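4. Everyday plates and who they belong to

4.1 Material used in this section

The interviews described in Section 3 were mainly about cooking and shopping. Questions on tableware were added in March, after the pilot households in Arnum kept raising the matter themselves. We sent letters to 400 addresses in Arnum and Semwal and had 200 replies. Of these, 114 households agreed to keep a meal diary, and the diaries together contain 2,808 entries. An entry is one occasion on which at least one member of the household ate something at home, whether or not anyone else was present. The entry form had a free line headed "what it was eaten from", which we had expected most people to skip. Many filled it in at more length than the line for the food.

Interviews were carried out by Ngọc Ngô and Sơn Vi, usually in the kitchen and with the cupboard doors open. Extracts are given in translation where the interview was not in English. Names of household members have been left out, and we refer to households by the letter of their district and a number.

4.2 Good plates and daily plates

Nearly every household made a distinction between plates that are used and plates that are kept. The kept plates were most often china, had been received at a wedding or inherited, and stood on a high shelf or in a cabinet in another room. Several people could not say when they had last been out. One woman in Semwal (S31) took a stack down during the interview and found a folded receipt between two of them, which she put back.

The daily plates were harder to talk about. Asked where they had come from, people gave vague answers: the market, a neighbour who moved, a shop that has since closed. Earlier work on household goods has tended to follow the things people value and can tell stories about, and it has had less to say about things that are simply there. Daily plates fall into the second group. They are replaced one at a time, so that the stack is always mixed and there is never a day on which the household gets new plates.

Plastic plates had an uncertain place in this arrangement. In households with young children they were daily plates and were used by adults as well, mainly at breakfast. In households where the children had grown up they had usually moved to a lower cupboard, along with picnic things and lids. They were seldom thrown away. Reasons given for keeping them included grandchildren, power cuts, outdoor meals and the carrying of food to relatives, though the diaries show few occasions of any of these kinds. A man in Arnum (A12) said that he would feel silly buying them again.

4.3 Colour as a way of assigning plates

The most regular finding concerns colour. Where a household owned plastic plates of the same shape in different colours, the colours were very often assigned to people. This was most marked among brothers and sisters close in age. The assignment was known to everyone in the household, was rarely stated, and came to light in the interviews mostly through complaints about its being broken.

Three patterns can be separated. In the first, each child has a colour and keeps it for years. The colour commonly extends to cups, toothbrushes and coat hooks, and parents buy with it in mind. In the second, one colour is wanted by all the children and the others are by default, so that the plate has to be given out by turns. In the third, colours are attached to foods or to meals and have no connection with persons. Households of the third kind were few, but their members held to the rule firmly. In S08, fruit was served on yellow, and a biscuit put on the yellow plate by a visiting aunt was remembered by both children some months later.
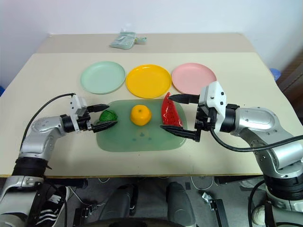

Figure 4. Round plastic plates in mint green, yellow and pink, with a green mat in front.

Parents differed in how they saw the assignment of colours. Some had started it on purpose as a means of keeping the peace. The mother in A27 said: "I bought them so there would be no arguing, and then they argued about who got which. But only for a week. After that it was settled and it is still settled." Others said it had come about by itself and that they disliked it, in particular when pink was taken to be the girl's plate without anyone having said so. Two of these families had gone over to plates of a single colour. In one of them the children began to tell the plates apart by scratches.

Adults denied having a plate of their own but their diaries do not always bear this out. The free line was often filled in with a possessive, as in "my usual one" or "his plate". Such entries are more frequent for cups and bowls than for plates, and they are found in households with no children. In A44, where a retired couple live alone, the husband wrote "the blue bowl" on every morning of the diary. His wife, who kept a separate sheet, wrote "a bowl".

4.4 Mats, boards and trays

Things that go under plates were not part of the interview guide and were added to the field notes by Sơn Vi. We treat them briefly. A mat was used in some households at every meal and in others only for children, and where it was only for children it tended to stay in use after the spills it was meant for had stopped. Fabric mats were put away with the good plates. Plastic and rubber ones were wiped and left on the table, where they marked out a place for a person in much the same way as the coloured plate did.

Boards and trays were used for eating away from the table, chiefly in front of the television and in bed during illness. Older people living alone used a tray most, and several of them spoke of it with some embarrassment. A woman in Semwal (S19) explained that she laid the table on Sundays "so as not to forget how", and used the tray the rest of the week. Her diary agrees with this except for one Sunday, against which she had written "tray, sorry".

4.5 When a plate leaves the household

Food taken to another house travels on a plate, and the plate has to come back. This was mentioned in a large share of the interviews and was the subject on which people were readiest to speak about their neighbours. The choice of plate followed a simple rule. One that might not return was sent to people known slightly, and a better one was sent to close relatives, who could be asked for it. Plastic plates and tubs were thought suitable for colleagues and for school events. Some respondents considered it rude to send food on plastic to an older person under any circumstances.

Returning a plate empty was disapproved of in Arnum more than in Semwal. In Arnum the usual practice was to put something on it, even a few eggs or some fruit, and a plate might stay with the borrower for weeks until there was something suitable to send. In Semwal it was washed and handed back within a day or two. Families who had moved from one district to the other remembered having misunderstood this at first. One took the slow return of a dish as a sign of carelessness, and the other took a quick and empty return as coldness.

Plates that were never returned were absorbed into the daily stack of the household that had them. People could generally point to these and name the owner. They used them as their own and said they would give them back if asked.

4.6 Limits of the material

The households that kept diaries were more settled than the population of either district. People in shared lodgings replied to the letter less often and hardly any of them kept a diary, so the assignment of plates among unrelated adults is not covered here. The free line was also filled in unevenly. Some respondents described the plate at every entry, some did so only when it was out of the ordinary, and in the second case a blank cannot be read as showing that the usual plate was used.

Ownership of colours was coded separately by Tuấn Tạ and Tùng Tăng. They disagreed mainly over the second pattern, where a plate given out by turns can look like an assigned plate if the diary period is short. These cases were discussed with Tài Lục and, where no agreement could be reached, were left uncoded. We have not tried to put a figure on how common each pattern is.

The question of what children do with the assigned colour once they leave home came up too late to be followed through. A few adult children were present at interviews with their parents and were able to name their colour at once. In A27 the elder daughter still eats from hers when she visits, and her younger sister has taken the other two.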